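How to Sew a Single-Row Bead Edging on Fabric

This edging works on woven fabric, felt and medium-weight knits. It uses one row of size 11/0 seed beads along a folded edge, with each bead sitting flat against the fold. The method is the same for hems, cuffs, pocket tops and collars.

Materials

Size 11/0 seed beads, one tube
Beading thread, size D, in a color close to the fabric
Beading needle, size 10
Small sharp scissors
Water-soluble marking pen or tailor's chalk
Ruler
Scrap of the same fabric for a test strip

Nowicki thread is used in these steps. Zullo thread is slightly thicker and will pass twice through most 11/0 beads, but not three times. Check the test strip before using it on the project.

Preparing the edge

Press the fold before marking. A raw edge must be turned under at least 1/4 inch and basted. Mark a line 1/16 inch in from the fold along the full length. On pile fabrics, mark on the wrong side.

Cut a working length of thread no longer than 2 yards. Longer pieces fray at the needle. Wax the thread if it tangles, then wipe off the extra with a paper towel so that it does not leave a mark on the cloth. 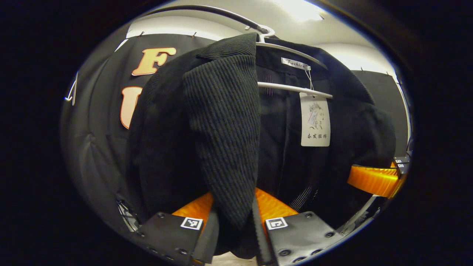
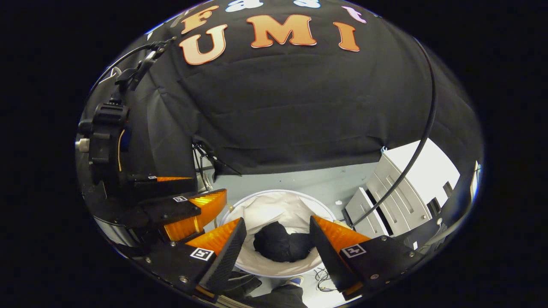 Thread color is chosen against the fabric, under the light in which the piece will be worn. Tone on tone is the safest choice for a first project. On a dark, fuzzy cloth with a ribbed lapel like the one on the black jacket, black thread will sink into the surface, and the stitches are hard to find again if they need to come out. Keep a lamp low and to one side when working on black. For clear beads, match the thread to the bead – the color will show through the hole.

Sewing the edging

1. Knot the thread and hide the knot inside the fold. Bring the needle out at the fold, at the start of the marked line.

2. Pick up two beads. Insert the needle from back to front on the marked line, one bead width away from the starting point. Pull until the beads touch the edge.

3. Pass the needle back up through the second bead only, away from the fabric. Pull snug. The first bead should lie on its side and the second should stand with its hole facing the edge.

4. Pick up one bead. Insert the needle from back to front one bead width along, then pass back up through the bead just added. Repeat this step to the end of the line.

5. After the last bead, take the needle down into the fold. Make two small knots inside the fold, run the thread 1 inch through the layers and trim.

Tension

The edge should stay flat when laid on a table. If it ripples, the stitches are too close together. If thread shows between beads, they are too far apart. Knits need a little slack – stretch the test strip by hand after every inch and confirm that the thread does not pop.

Bead count

A 9 inch cuff in Pivanham 11/0 beads took 162 on the sample.

Changing thread

Stop with at least 5 inches left. Tie off inside the fold, start the new thread 1/2 inch back, and come up through the last bead added before going on.

Care

Wash by hand in cool water, inside out. Dry flat. Do not iron over the beads.

Written by Joanne Inskip. Last updated 2023-08-11.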